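The Flat at Kindstead

The letter from Hallden was dated February 2, 2018, and Adesuwa Effiong kept it in the drawer with the takeaway menus for 10 days before she opened it. She knew what it was. Her aunt had been dead since October and somebody had to deal with the flat.

The rent owing came to 1,116 pounds. There was a line at the bottom asking her to telephone, and a name, Ekene Bassey. She rang him from the bus.

"You can have until the end of the month," he said. "After that I have to pass it up."

"What happens when you pass it up?"

"They write to you again, but ruder."

She went to Kindstead on the early train. It was a longer walk from the station than she remembered, past the shut bakery and along the river, and when she got to the building the key wouldn't turn. She tried it upside down. A man on his way out held the front door and told her to pull the handle up as she turned it, the way her aunt used to. That worked on the flat door too.

The post had piled up on the mat. She sat down with her coat on and sorted it into two heaps, and then there was only one heap, as all of it was rubbish except a card from Dritwood. It was from a woman called Akande, who wrote that she hoped the hip was mending and that she would bring the baby over in the spring if the trains were running. There was no address on it, only a telephone number with one figure smudged.

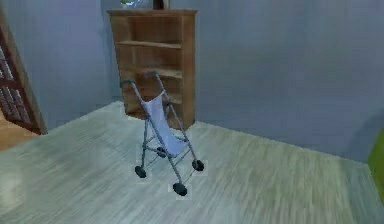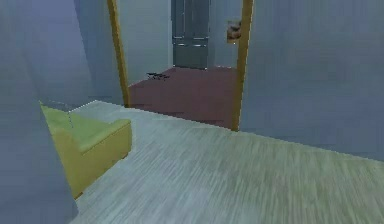

The pushchair by the bookshelf, and the green bench.

Adesuwa had never heard of a baby. Her aunt had spoken on the telephone every Sunday of her life and had talked about the price of fish, the council, her hip and a radio play she couldn't follow. She hadn't mentioned anyone called Akande.

She tried the number with a three where the smudge was and got a garage. She tried it with an eight.

"Yes?" said a woman.

"I'm ringing about Mrs Effiong," Adesuwa said. "In Kindstead. I'm her niece."

The woman didn't say anything for a while. A tap was running somewhere behind her, and then it stopped.

"She's died, hasn't she," the woman said. "I wondered, when she didn't write."

"In October. I'm sorry. I didn't know about you or I would have rung."

"No, well. She was private." The woman coughed. "I lodged with her when I was at the college. She lent me 1,000 pounds once and I've been sending it back a bit at a time. I've still got some to go. Who do I send it to?"

Adesuwa looked at the letter from Hallden, which she had laid on top of the rubbish.

"How much is left?" she asked.

"Four hundred. I could bring it, if you're there. I could bring him as well. She never got to see him."

"I'm here until tomorrow," Adesuwa said. She gave her the name of the street, though the woman knew it, and told her about the door – that you had to pull the handle up as you turned.

"I know," the woman said. "I lived there two years."

Adesuwa took her coat off then and went to find out whether the kettle worked.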